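Tuluvness Desk Packing Kit - Frequently Asked Questions

Answered by Fatemeh Ebrahimi, product support at Drellis. Updated Mar 29, 2020.

What does the kit do?
It is a set of ready tasks for a robot with two arms. The tasks are about small office things: opening a case, putting pens in it, closing it again. You can run them as they are or change them for your own table.

Do I need to buy special objects?
No. We use a normal hard pencil case and normal markers. Please choose a case that opens flat on the table, because soft bags are not supported yet.

Which cameras are required?
One camera at each wrist and one at the head. With the head camera only, the kit will start, but small items inside the case are often hidden behind the fingers.
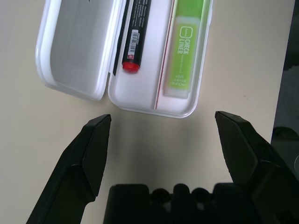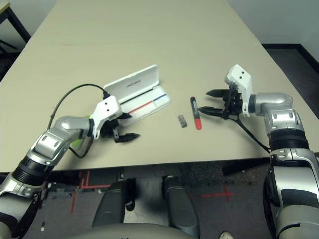
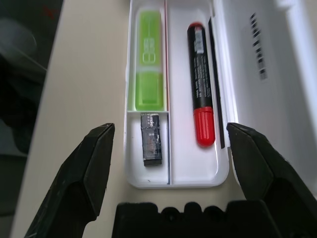 Pencil case task, wrist views (first and last) and head view (middle).

Can I work with one arm?
Yes, for the placing tasks. For closing the lid you need two arms - one holds the case and the other pushes.

How many runs do I need for a new object?
We recommend 50. For an object that is similar to one in the list, 32 can be enough. Change its position a little between the runs.

The gripper touches the wall of the case. What should I do?
First repeat the wrist camera calibration. If the problem stays, open the Sorketau panel and make the approach height bigger. Error 1204 means the same thing, only the arm has already stopped by itself.

Does the kit work with Babaei grippers?
Not at the moment. We plan to add them in August.

Is training included?
Two online sessions are included in the price. More sessions can be ordered by e-mail - please write your kit number in the subject line.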